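The Plimley Household Encyclopedia
Entry: Folding a sweater (bed method)
Last revised 2025-03-30

Folding a sweater is the business of turning a soft, sleeved, awkwardly shaped piece of clothing into a rectangle that will sit in a drawer or on a shelf. It goes under "Laundry, after drying" in this encyclopedia, along with pairing socks and the fitted sheet (a much longer entry, and a grumpier one). I've written 124 of these entries now and this is the one I've rewritten most, mainly because I keep changing my mind about sleeves!

The term as I use it covers pullovers, sweatshirts, fleeces and cardigans once they're buttoned up. T-shirts have their own entry. The difference is thickness: a T-shirt will take almost any fold you give it and stay there, while anything thick and fuzzy wants to spring open again and has to be persuaded.

Other names

My family always said "squaring up" a sweater, and I've had letters from readers in Barnuvberg who call the finished thing a loaf, which I love and have started using myself. Stores tend to say "flat fold" or "shelf fold." A "file fold" is something else, since it's meant to stand on its edge in a drawer, and I get to it further down.

Where it's done

Most home folding happens on a bed. People writing about laundry like to recommend a table, and a table is fine if you have one free (I never do, mine is where the mail lives). A bed is bigger than almost any table in the house, it's already in the room where the clothes are going, and you can dump the entire dry load at one end and work toward the other. The drawback is softness. A mattress gives under your hands, so you can't press a crease in as firmly, and the sheet tends to ride along with the sweater when you pull on it.

I've come around to thinking the softness is good for thick things. You don't want a hard crease in a fleece or a knit anyway. You want a roll at the edge, a sort of fat rounded bend, and a bed gives you that without trying. Smooth the bedding first, though, one sweep of the forearm from the pillows down. If you fold on top of a rumpled sheet you end up chasing wrinkles and can't tell which ones belong to the sweater.

Patterned bedding has its fans and its enemies. I'm a fan. Wide stripes give you something to line a side seam up against, even when they run on the diagonal, because you can at least see that both sides of your rectangle cross the stripe at a similar slant. On plain white bedding I always fold a little crooked and don't notice until the pile leans.

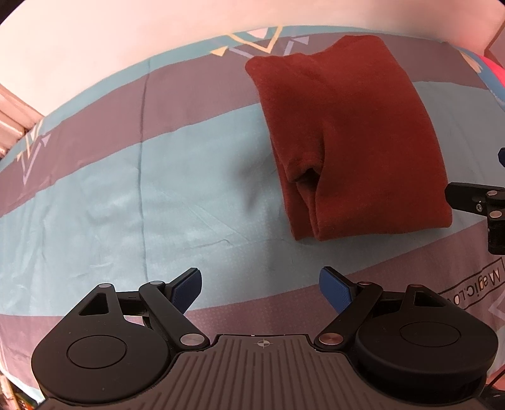 The basic method

Lay the sweater face down with the neck pointing away from you. Pull the hem toward you until the back is flat, and run your palms outward from the middle so the side seams sit where they should.

Bring one side in toward the center, sleeve and all. The fold line should run straight down from somewhere near the middle of the shoulder. Now the sleeve is sticking out across the back, pointing at the other side of the bed. Turn it down so that it lies along the edge you just made, with the cuff near the hem. Do the other side the same way.

At this point you have a long strip, sleeves tucked on the inside. Bring the hem up to the neckline for a fold in 2 layers, or bring it up a third of the way and then over again for a shorter, fatter bundle. Flip it so the front of the neck shows.

That's the method in my mother's handwriting, more or less, and I've only changed the part about which way the sleeves go. She crossed them. I found crossing them made a lump right in the middle of anything thick, so mine go straight down the sides. On thin knits it makes no difference at all and you should do whatever your hands already know.

How wide?

As wide as the drawer allows, is my answer, and I'm sorry it isn't more scientific. My own drawers are 19 inches across on the inside, so two ordinary bundles fit next to each other if I keep both on the narrow side. I used to fold everything around a cardboard template cut from a shipping box, and for a while I swore by it. Then it got soft at the corners, and by the time I'd thrown it out I could judge the width by eye. If you're teaching somebody, a template is still a lovely thing to start with! A big flat picture book works too, and you can slide it out at the end.

The neckline

Always finish with the neck on top and facing you when you open the drawer or look at the shelf. The neck is how you tell things apart. I have several dark pullovers that are impossible to identify from the hem, but one has a wide rib and another has a lining at the back of the neck in a different color, and there I am, picking the right one with the lights off.

The label helps as well. Size and washing instructions often live at the back of the neck, and if that part is showing on the finished bundle you can check it without undoing your work. When a garment has a contrasting panel behind the collar, I like to fold so the panel comes out flat and square at the top. It gets creased easily if the last fold lands across it, and on some sweaters it's a stiffer fabric than the rest, so the crease stays.

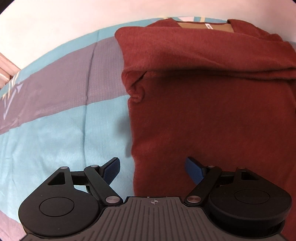 The opposite habit is to tuck the neck inside for protection, and I do see the point for pale knits that sit on an open shelf and catch dust along the collar. For those I fold the usual way and then lay a clean pillowcase over the entire stack. It isn't pretty. It works, and a pillowcase is easier to wash than a pile of sweaters.

Corners and tucks

Corners are where a thick sweater gives itself away. When you turn the sleeve down, the extra cloth at the shoulder has to go somewhere, and it usually goes into a little roll at the side. You can pinch that roll and pull it out flat before making the final fold. You can also leave it, and most evenings I leave it. One rolled corner in a drawer does no harm, and if you've only got one in a stack you can turn that side toward the back.

A different problem is the pocket, meaning the gap that opens between two layers when the upper one has more slack than the lower. Press down with a flat hand and slide toward the open end. If it puffs back up, the slack is inside, probably a sleeve that has bunched at the elbow, and you'll have to open the bundle and start again from the strip. I know! But it takes less time than poking at it from the outside, which I've done for far too many minutes of my life.

Fuzz and pilling

Folding is a good moment to look a sweater over. Pills (the small balls that form on knits and fleece) tend to show up first under the arms and along the sides, wherever cloth rubs on cloth, and you'll feel them with your palms as you smooth. I keep a fabric shaver in the nightstand for this. Do it on the flat, before any folding, and hold the cloth taut with your free hand. Go lightly over anything with a brushed surface, since the fuzz is supposed to be there and you can shave a bald patch into it, as I did to a gray one I was very fond of.

Don't shave over nice bedding unless you plan to shake it out afterward. Bits of red fluff on a light sheet are surprisingly hard to chase.

Variations

The Sungate fold. I know this one from the Sungate guest house, where I worked a long January changing beds and sorting the lost-and-found shelf. Both sleeves are folded across the back before the sides come in, and the sides then wrap over them. It makes a very even block and it's handsome on a shelf. It's also bulky, and I wouldn't use it for a shallow drawer.

The file fold. Take the long strip and fold it in thirds, or in quarters if it's a big sweater, and stand it on edge. It's terrific for thin knits. Thick fleece will stand up beautifully while the drawer is full and then flop as soon as you take one out, so I've gone back to laying those flat.

The roll. Roll from hem to neck and you get a sausage that's handy in a duffel bag. I've never liked it at home. The rolls wander about in the drawer, and the outer layer stretches a bit if it's packed tight for months.

The Ellis tuck. Named for Ellis, the street I lived on when I learned it from the laundromat downstairs. You turn up a deep cuff at the hem, fold the sides in, then fold from the neck down and push the bundle into the cuff, so the sweater holds itself shut. Great for children's clothes and for anything that gets thrown around. It does stretch ribbed hems, so keep it for sweatshirts.

Stacking

Heaviest at the bottom, and alternate which way the thick folded edge faces so the pile doesn't slope. If every fold is on the same side you'll get a ramp, and the top sweater will slide off it the first time you shut the drawer. I don't go higher than what I can lift with one hand, with my other hand free to pull something out from underneath.

Hanging

Readers ask about hangers more than anything else. I don't hang knits, as the weight of the body drags on the shoulders and leaves those two odd little points. Fleece copes better. If you've run out of drawer, fold the sweater in half lengthwise and drape it over a padded hanger with the sleeves over one side and the body over the other.

See also: Airing; Cardigans, buttoning before storage; Drawers, sticking; Fitted sheet; Moths; T-shirts.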